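Stories Issues Contributors Submit Search
Library > Short Fiction > The Wrist Offset

The Wrist Offset

The arm at Stirnau had been rendered so nicely that I forgot, my first week, to be suspicious of it. I'd come over from conveyors, where the most exciting thing on a screen was a green rectangle turning yellow, and now I had a whole room to look after. Concrete floor! Plaster walls! A tablecloth with a weave you could practically feel! Florante Sarmiento had built the cell over the winter, and he gave it to me the way you'd hand over a boat, with a long list of its moods.

"She drops things," he said.

"Everything drops things."

"She drops them in the wrong place, and then she's proud of it."

The real cell was at Plidlow, two hours south, and it was supposed to do whatever ours did. We tuned the model, sent the settings down the line, and the people in Plidlow loaded them into the metal one. If our wrist was off, theirs would be off too, only louder.

So on my second Monday I opened the maintenance sheet and started from the base. You set the base first, then the shoulder, then the elbow, and you don't touch the gripper until everything above it has earned your trust. I loved that sheet. Florante had written it in capitals and it read like a sermon. ZERO THE JOINT. LOOK AT THE JOINT. ZERO IT AGAIN.
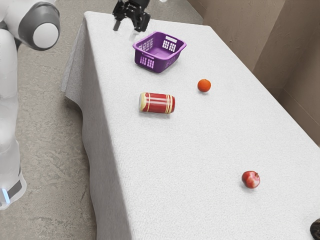
Home check, gripper open by the purple basket.

I parked the hand beside the basket with nothing in it and read the numbers down the side of my other monitor. Base, fine. Shoulder, fine. Elbow, so fine I said "oh, lovely" out loud and the man at the next desk took off his headphones. Then the wrist. The wrist said it was at home, and it was lying by 2 millimeters.

Well, I was thrilled. Two millimeters is a wonderful fault – big enough to find and small enough that somebody clever had already missed it. I called Florante and he came across the office with his lunch still in his hand.

"Which way?"

"Toward the wall."

"It can't be toward the wall."

He leaned in until his nose nearly touched the glass. He'd always assumed the trouble was in the fingers. He had rebuilt those fingers three times, he told me, and named each set after a town he'd been unhappy in. The current ones were called Groltov.

We took Groltov off (you click it and it goes gray, there's no romance to it) and weighed the hand without them. The payload entry was wrong. It had been copied from an older hand, a heavier one, and all winter the arm had been bracing itself for a weight it didn't have. Think of picking up a milk carton you believe is full. Every single move, it did that, and then it settled a hair too far over and reported that all was well.

I typed in the right mass. Florante made me type it again. Then we put the fingers back and ran the pick, slowly, with the speed down at 20 percent, and I don't think either of us blinked.

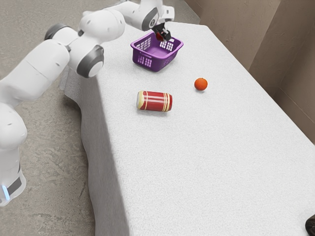
"Don't let go yet," he whispered, to the arm or to me. I stepped it forward one tick at a time. The error column sat at zero, and stayed there, and I could hear him breathing through his sandwich.

We ran it again after lunch with the basket shifted, and again with the grip force lowered, and then Florante wanted the low approach, the one he hated, where the hand comes down close to the cloth out at the right side of the table. He used to skip that one. It had ruined his February. We did it 11 times and by the last he was humming.

I saved the settings as run 129, wrote WRIST WAS INNOCENT in the notes, and sent them south. 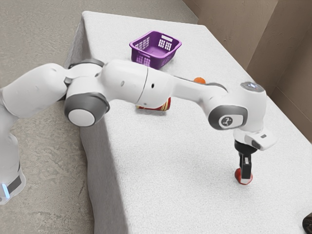
PLIDLOW, 11 June 2025

They let me come down for the load. I'd never met the real one, and I had dressed for it, which Florante noticed and was kind about. Abella, who ran the floor, shook my hand and gave me a pair of safety glasses that pinched.

The cell was smaller than I'd expected and smelled of warm dust. Their table had no cloth, just scuffed board with pencil marks on it, and somebody had swapped our basket for a green one with a cracked handle. But the arm! I knew it straight away. I knew the order it would wake up in. Base, shoulder, elbow, and I was mouthing the joint numbers along with it like a kid at a concert.

"Payload's changed," Abella said, reading down the list. "That's a lot lighter than what we've had."

"It's the right one," I said.

"Did you weigh it?"

I looked at Florante. He looked at the hand, the actual hand, with its bolts and its bit of blue tape, hanging there at the end of all that white. We'd weighed ours on a screen.

"Have you got a scale?" he asked.

She had a scale. It was under the bench, behind a box of gloves, and while she dug it out I found the right hex key without being told which size, and Florante shut off the air, and I started on the first bolt.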